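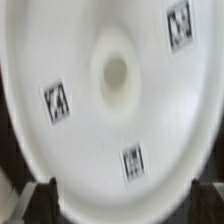
Mikuš is back as Hunari for the Lurklow movie!!

saltmarsh_annie
Mar 23, 2019
I have been grinning since breakfast. Hedvika Mikuš said on the Ombridge podcast last night that she's in the Lurklow movie, she's playing Hunari again, and she's already done two costume fittings! She's 61 now and she sounded so happy about it. They asked if she'd had to audition and she just laughed for a good long while. I never thought we'd get her back after the way the show ended. Who else is going to be a wreck on opening night?

perrydown
ME. I'll be the one crying before the title comes up. Did she say how big the part is? I'm at work and can't listen.

saltmarsh_annie
She wouldn't say! She said "more than a wave from a doorway" and then the host changed the subject. But you don't do two fittings for a wave from a doorway, right?

GrebeWatcher
I'm going to be the grump here. Hunari died. She walked into the water at the end of season 2 and it was the best scene in the whole run. If they bring her back for a movie, what was that scene for? I love Mikuš, I'd watch her read a parking ticket, but I'd rather see her in something new.

perrydown
We never saw a body though

GrebeWatcher
We saw her brother burn her coat, perrydown. That's a funeral in Lurklow. It's been a funeral since the pilot.

tollhouse_kit
It could be flashbacks. There's that whole stretch before the flood that the show only ever talked about, when Hunari was running the ferry and Damgaard was still on her side. I would give anything to see those two be friends for an hour. They only had a handful of scenes together and every one is a knockout.

GrebeWatcher
Okay, flashbacks I could live with. But she's a lot older than she was on the show, so are we getting the computer face thing? Please no.

saltmarsh_annie
She got asked that! No de-aging, she said she told them she'd bring her own face or stay home. I cheered out loud and scared the dog.

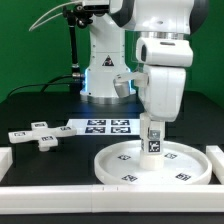
tollhouse_kit
Love that answer. So here's my theory, and bear with me, I've been sitting on it since November. I think the movie is the basin room. Remember the season 1 finale, when Damgaard goes down under the ferry house and there's that huge basin in the floor and the old keeper says whoever walks out into the water comes back up through there? They never used it again! It was such a great set too, so plain. Take the round white tray in the photo, the shallow dish with the raised rim, and blow that shape up until a dozen people could stand in it, and you've pretty much got the basin. If Hunari comes up out of that, older, with no idea how long she's been gone, then her death still counts and Mikuš gets to be her real age.

perrydown
Oh that is GOOD. I forgot the keeper's speech completely. I'm going to watch the finale again tonight.

GrebeWatcher
I don't hate it. I want to hate it. My problem is that the keeper was a liar, he lied to everybody about the toll money, so why would he be right about the basin?

tollhouse_kit
He lied about money. He never lied about the water. Watch the bit with the lantern again.

oxbow_lou
New here, hi! I only started the show last month and I just lost my whole Saturday morning to this thread (and yes, I've now been spoiled on the coat, my own fault for clicking). Is the long cut of the finale worth finding? Somebody told me it has up to 40 extra minutes.

saltmarsh_annie
Welcome lou!! And sorry about the coat. Yes, find it. The ferry crossing is so much longer and you get the song all the way through.

GrebeWatcher
Disagree, watch the regular one first. The long cut drags in the middle and the song is better when it gets interrupted.

perrydown
The song is NOT better interrupted, how dare you

GrebeWatcher
It's supposed to hurt!

saltmarsh_annie
Can we at least all agree on opening night? I'm wearing the gray shawl again and I've got enough yarn left over if anyone wants a scarf to match.

tollhouse_kit
Scarf please. Long one.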